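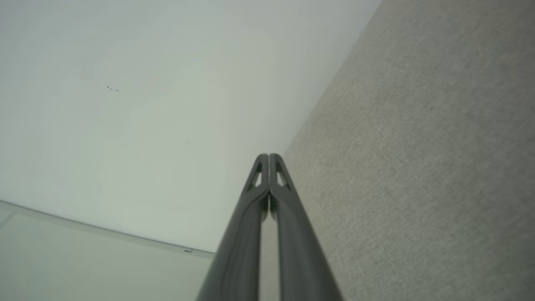

4 Greifervergleich: Aufbau und Durchführung

Dieser Abschnitt beschreibt den Vergleich der Zweifingergreifer Plellach und Didura am Messplatz Van Beek. Vorausgesetzt wird, dass der Arm nach Abschnitt 3 referenziert ist und die Steuerung mit 24 V versorgt wird. Die Messreihen werden mit der Software Pratusum aufgezeichnet.

4.1 Greifer montieren

1. Arm in die Wartungsposition fahren und die Antriebe abschalten.
2. Versorgung am Steuergerät trennen.
3. Greifer am Flansch ansetzen, Passstift in die Bohrung einführen.
4. Die vier Befestigungsschrauben über Kreuz anziehen.
5. Anschlussleitung stecken und bis zum Einrasten drücken.
6. Versorgung einschalten und das Ende des Selbsttests abwarten.

VORSICHT: Quetschgefahr. Während des Selbsttests fahren die Finger einmal vollständig auf und zu. Hände aus dem Arbeitsbereich fernhalten.

Hinweis: Die Anschlussleitung darf nicht unter Spannung gesteckt oder gezogen werden. Schäden am Fingerantrieb durch falsches Stecken sind von der Gewährleistung ausgeschlossen.

4.2 Nullpunkt der Finger einstellen

1. In Pratusum das Menü »Greifer – Nullpunkt« öffnen.
2. Geschwindigkeitsstufe 4 wählen.
3. Finger ohne Objekt schließen.
4. Im Bild der Handgelenkkamera prüfen, ob beide Fingerspitzen auf gleicher Höhe stehen.
5. Bei Höhenversatz den betroffenen Finger lösen, ausrichten und die Schritte 3 und 4 wiederholen.
6. Wert mit »Übernehmen« speichern.

Ein schmaler Spalt zwischen den unteren Fingerhälften ist bauartbedingt und kein Einstellfehler. Maßgeblich ist allein die Stellung der Spitzen.

4.3 Freiraum und Leitungsführung prüfen
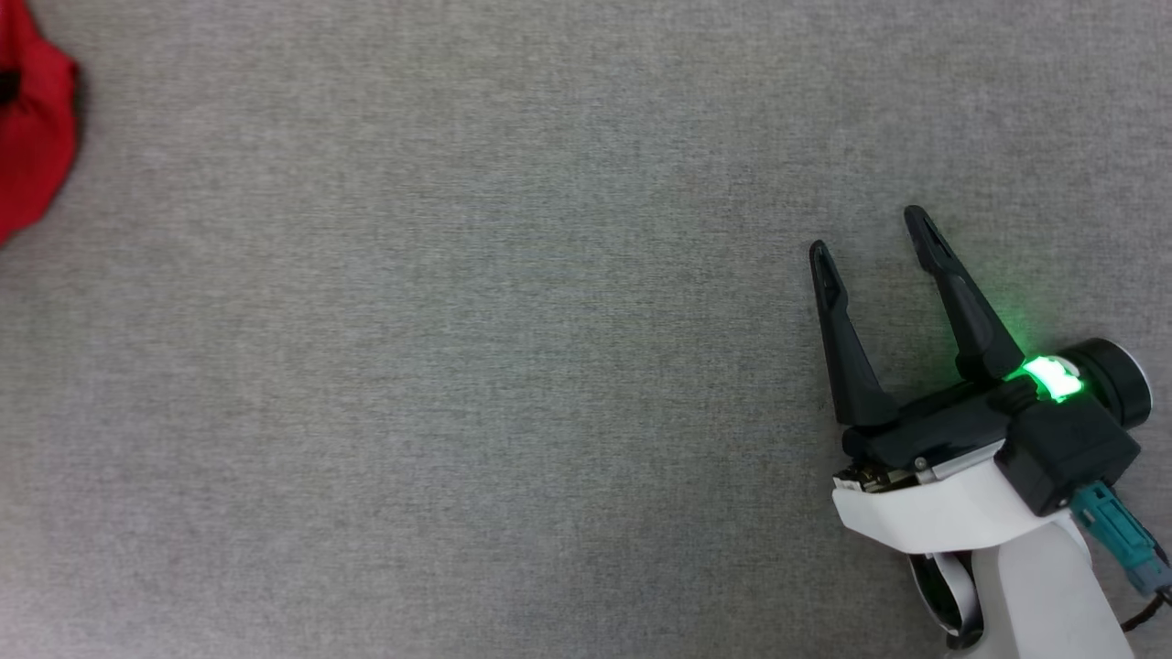 Vor jeder Messreihe ist der Greifer einmal von Hand über den gesamten Drehbereich des Handgelenks zu führen. Die Antriebe bleiben dabei abgeschaltet. Die Leitung darf in keiner Stellung gespannt sein oder am Armgehäuse scheuern. Besonders zu beachten ist die Stelle hinter dem blaugrünen Stecker an der Seite des Handgelenks, an der die dünne schwarze Leitung austritt. Der Leitungsbogen muss dort frei beweglich bleiben – ein Kabelbinder direkt am Stecker ist nicht zulässig.

Hinweis: Die graue Textilauflage ist vor der Messung glatt zu ziehen. Falten verändern die Anfahrhöhe und machen die Ergebnisse der beiden Greifer unvergleichbar.

4.4 Messreihe durchführen

1. Prüfobjekt auf die Auflage legen.
2. Finger vollständig öffnen.
3. Programm 9 laden und starten.
4. Den Ablauf bis zur Meldung »Reihe beendet« nicht unterbrechen. Eine Reihe umfasst 19 Griffe.
5. Messdatei unter der Kennung des Greifers speichern.
6. Greifer nach Abschnitt 4.1 wechseln, Nullpunkt neu einstellen und die Reihe mit demselben Prüfobjekt wiederholen.

Fehlgriffe werden nicht gelöscht, sondern im Feld »Bemerkung« gekennzeichnet. Als Fehlgriff gilt jeder Griff, bei dem das Objekt vor Erreichen der Ablageposition verloren geht. Bei weichen Prüfobjekten aus Stoff ist zusätzlich anzugeben, ob eine Falte oder der Rand gefasst wurde.

VORSICHT: Nach einem Abbruch über den Not-Halt bleibt die Greifkraft anstehen. Finger erst nach Quittierung der Störung öffnen.

Abweichungen vom beschriebenen Ablauf sind mit Bukola Etim abzustimmen und im Messprotokoll zu vermerken. Die Auswertung der Messdateien ist in Abschnitt 5 beschrieben.

Stand: Dienstag, 16. April 2019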